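Lab book, simulation side
30/12/2018

Sunday, and the building is so quiet that I can hear the fan in the second machine changing its mind. I came in meaning to stay an hour and tidy up the logs before the new year, and of course I have ended up doing a good deal more than that, so I had better write it all down while I still remember what I did and in which order.

The October batch first. I finally went back through all 1,607 episodes, which I had been putting off with great determination. They are better than I feared. The file headers are all in the new form except for 6 that were written before we changed the clock, and those I have moved to a folder of their own called "old clock" so that they don't get mixed in again. Please leave them there, whoever reads this! I would like to convert them properly one day, and it is a bit of a fiddle because the joint readings and the wrist pictures drift apart towards the end of each one.

For anyone coming back to this after the holidays, the names are as before. Gernis is the simulator, Kondura is the little program that picks the start poses and hands them out, Hajji is the recorder, and Ellora is the learner itself, which I haven't touched today and don't intend to. I have been working only with the indoor room and the wrist view.

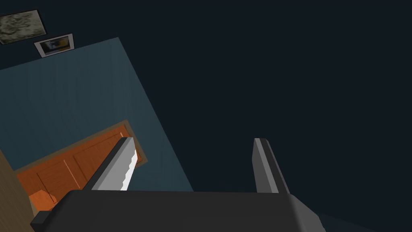

Kondura has been choosing start poses far too politely. Left to itself it keeps the wrist nearly level, and so the learner sees the same upright room again and again and gets very comfortable with it. I widened the roll limits this morning and let it run, and I'm pleased with what came back. With the orange door lying over on a slant like that, and the left finger across one corner of it, there's no leaning on the habit that doors stand up and walls run straight down. I did worry that we would get too much plain dark stuff in the view, and there is plenty of it on the right-hand side, but I think we should keep such episodes in. A real wrist spends half its life looking at nothing useful, and the learner may as well find that out early on.

The gripper is open in this start pose, as it should be. I had a bad half hour before lunch when Hajji was writing the opening width as nought while the fingers were quite plainly apart, and I went looking for the fault in all the wrong places. First I blamed Gernis, then I blamed the units, then I went and made tea. The fault was mine in the end: I had two copies of the settings file and was editing the one that isn't read. I have deleted the spare. The runs from before lunch carry the wrong width and I have thrown them away, which hurts less than it would have done a year ago.

After that I set Kondura going for a further 80 start poses with the new limits and sat with it for a while, partly to check and partly (I admit) because I rather like watching them come up one after another. Small changes in the wrist make more difference than you would think. The wall takes on a new angle, a picture on it slides nearer the edge, and the numbers from the arm have hardly moved at all. I would like us to keep some of these near neighbours together as pairs, with a tag in the header, so that we can ask later how much the learner's answer shifts between them. If it jumps about a lot between two poses that are nearly the same, I'd want to know.
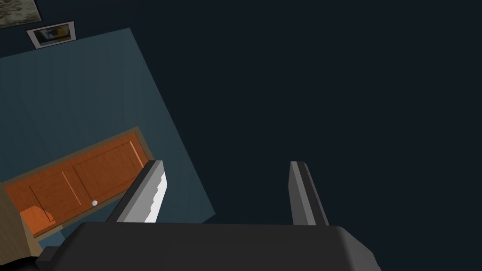

Robot Learning Group - Simulation and Data

On this one the doorknob is the thing I care about. It comes out as a tiny white ball, close beside the left finger, and when I shrink the picture to the size Ellora takes in there is very little left of it. I tried three ways of shrinking. The plain one that skips pixels is hopeless for anything so small, the averaging one keeps a pale smudge, and the slow one keeps a slightly better smudge and takes for ever. I've settled on averaging for now - we can always make the small pictures again from the large ones, so long as nobody clears out the large ones to save room.

The pale inner face of the left finger also bothers me a little. It is by far the brightest thing near the middle of the view, and its jagged edge is so sharp against the grey that I wonder whether the learner will fix on it and use it as a sort of clock hand for the pose. It might be harmless. I'd like to try a run with the pad darkened and see if anything changes, but the material settings in Gernis are tucked away somewhere I can never find twice.

Still to do:
Tag the neighbour pairs in the header.
Find the pad material and write down where it lives.
Vary the lighting, which is dim in all of these.
Ask for more disk before we go up to 1,000 new episodes a batch.

The overnight run is going on the first machine, writing to the usual place. Please don't restart it. The second machine is free if anyone wants it, though the fan is worth a listen before you give it anything long.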